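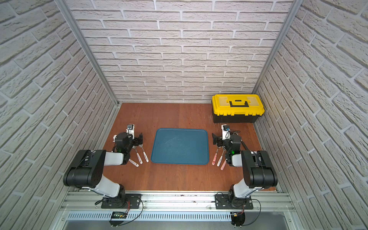 By the Hamdy project team, Plirkdale - student project report, final version, October

What we set out to do

Our project is a piece of software called Hamdy. It takes a table setup with two robot arms, works out which arm should pick up which object, and plans both motions so the arms never try to be in the same place. We started with almost no planning experience between us, and we had a great time with it!

The job we gave ourselves was setting a tray. Six utensils lie on the table, three on each side of a blue tray, and all six have to end up on it. The tray is the only spot both arms really have to share, so that's where nearly all our problems came from. The toolbox and the hammer stay on the table during runs. They are never targets, but the planner has to treat them as obstacles, and the perception code has to leave them alone.

How the software is put together

Hamdy has three parts, and each runs as its own process. The first reads the small camera above each gripper and guesses where the handles are. The second, which we named Nitska, decides who does what and in which order. The third turns those decisions into joint paths and sends them to the arms. We wrote the messages between them as plain text at first so we could read everything in a terminal. It was slow, but we found so many bugs that way that we kept it as a debug mode.

For the low-level drivers we used the Dernico package that the lab already had. We did not change it, apart from a wrapper that stops both arms if either one misses its status message for 200 milliseconds.

Perception

We look for handles first and metal second. Shiny metal gave us very jumpy edges, while the handles have flat color and are much easier to pick out from the brown wood. Printed handles caused trouble early on, because dark lettering on white split one handle into several small blobs. Joining blobs that lie along the same line fixed most of it. The plain pink handle was the easiest from day one.

There is one case we still handle badly. When a utensil lies partly under an arm, the camera gets only the handle, and our guess at its full length can be off. Nitska now puts those utensils last, and the arm backs away for a second look before it commits.

Planning for two arms

Our first planner treated the tray as a lock. One arm took the lock, did its whole place motion, and gave it back. Safe, and painfully slow to watch! The second version splits the tray into a left and a right half and checks the two paths against each other at 80 points in time. If they come too close, the arm with the longer path left goes first and the other waits just outside the rim.

We tested this in simulation on 400 random layouts before we let it near the real arms. The checker threw out 20 of the plans, and looking through those by hand taught us more than the rest put together. Most had a wrist turning over the middle of the tray while the other arm was leaving.

Still open

Grip force is a fixed number for every utensil, and it should depend on the handle. The obstacle boxes for the toolbox and hammer are typed in by hand, so moving either one means editing a config file and restarting. We would like the next group to take the boxes from the cameras. The code and the layout files are in the project folder, and the readme explains how to start the simulator without the arms connected.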